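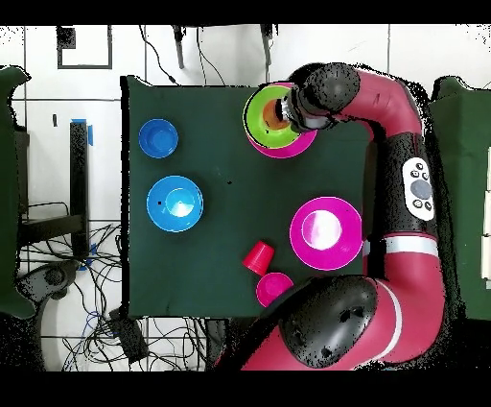
Figure 1. Plastic bowls, cups and a plate on the green table, with an orange cup and a lime-green bowl stacked inside a wider magenta bowl.

Avurden Working Papers
2023-04-12
By the Moura tableware group

3. Materials and layout

3.1 The dishes

All of the pieces used in this part of the work come from children's play and picnic tableware of the kind sold under the Kurkis name. They are bright, light and cheap to replace. We use three shapes: bowls, cups and plates. The bowls flare outward from a flat bottom, and they come in more than one width. The cups taper slightly toward the base. The plates are round and shallow, with a raised rim that keeps a cup from sliding off when the plate is moved.

Color was not used to sort the pieces in this part. It matters mainly for the reader, who can tell a lime-green bowl from the magenta one it sits in without a label. It also helped us when writing up the layouts, as we could name a piece by its color and shape. Two pairs of colors gave us some trouble in the notes. Orange and red cups were confused under warm light, and the words "pink" and "magenta" were used for the same piece by different writers. We kept both words where the notes had them and checked the piece itself when a note was unclear.

The surfaces are glossy. Overhead lights show up on them as small white spots, and a plate lying flat can carry a glare large enough to hide its middle. We tried a matte spray on a spare plate in December and gave it up. The coating rubbed off on the rims after a few stackings and left the plate tacky.

3.2 The table and cloth

The dishes are laid out on a dark green cloth. An earlier report in this series used a bare white top, on which pale pieces were hard to make out and every cup made a sharp noise when it was set down. The cloth fixed both problems. It has its own faults. It picks up lint, it shows pale specks, and it wrinkles where a stack has been dragged. We brushed it between sessions but did not iron it or stretch it, and small folds were left as they were. A fold under the edge of a plate is enough to tilt a tall stack, so any tilt we could see was written down along with the layout.

3.3 Nested and raised stacks

We separate two ways of putting the pieces together. In a nested stack, each piece sits inside the one below it and the walls hold it in place. A bowl inside a wider bowl is the plain case. A nested stack is low and hard to upset, and it takes up little more room than its widest piece. Its drawback is that similar bowls can wedge together, after which lifting the inner one brings the outer one along.

In a raised stack, one piece is turned over and used as a stand. The usual stand is a cup placed mouth down on a plate, with a bowl set on the cup's upturned base. The flat bottom of the bowl and the base of the cup meet over a small area, so the bowl must be well centered.

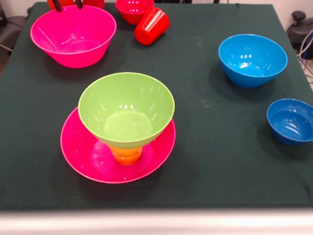

Figure 2. Raised stack with a lime-green bowl resting on an orange cup over a hot-pink plate; a magenta-pink bowl stands to the left.

The bowl in a raised stack is much wider than its stand and overhangs most of the plate. Seen from above, it hides nearly all of the cup. This makes the stack awkward to judge from directly overhead, and a bowl that is off center can look well placed until the table is viewed from one side. We therefore judged centering from a low side view and used the overhead view only for the position of the stack on the table.

Height was varied by adding pieces one at a time. The shortest raised stack has 2 pieces, a plate and an upturned cup, and the tallest one in the Trisent layout set has 4.

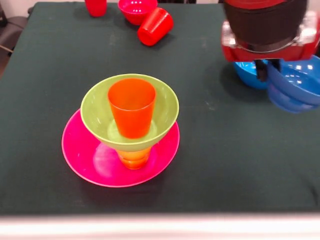

The fourth piece is a cup placed upright in the bowl. It should stand directly over the upturned cup, so that its weight passes down through the middle. When it is placed toward the wall of the bowl, the bowl tips to that side and the cup slides further out. Setting the cup down slowly does not help much if the position is wrong to begin with.

3.4 Loose pieces

Pieces not in a stack were left on the table. They were placed by hand, with no fixed grid, and could be upright or lying on their sides. A cup on its side was not corrected before a session. We asked only that loose pieces stay clear of the plate at the base of the stack, as a cup touching the rim can shift the whole stack when it is picked up.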